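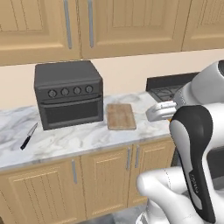
Gristeo opens bookings for its home cooking evenings

8 June 2026

Print this page | E-mail to a friend
Share (117)

Hello all! I'm Marjan Ebrahimi and I run Gristeo, the little cookery school on Tolano Street, and I'm so pleased to say that bookings for our new season are open from today. We've got 400 places this time, which still makes me a bit giddy when I type it.

The evenings are for people who want a proper supper on the table without a fuss - soups, flatbreads, a good lentil stew, that sort of thing. Shahla Hashemi is back to teach rice (her crispy-bottomed one sold out in March, so do be quick!) and Teguh Lubis joins us for the first time with a whole evening on sambals and what to eat them with. I've tried the green one and had to have a sit down afterwards.
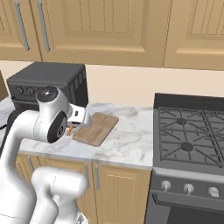
Chopping board on the marble worktop.

Afaf Shboul is doing the bread nights again and she's promised to share her za'atar recipe, which I've been begging her for. You don't need any experience at all. Bring an apron and a tub for leftovers, and tell us about allergies when you book.

Our friends at Ndlovu, the greengrocer's next door, are supplying all the veg, and everyone who books gets our new recipe booklet. We've printed 500, so there are a few spare for anyone who pops in to say hello.

To book, or to arrange a press visit, please ring the school and ask for Homa Amini. She's in every morning and she loves a chat.

2 comments | Print | E-mail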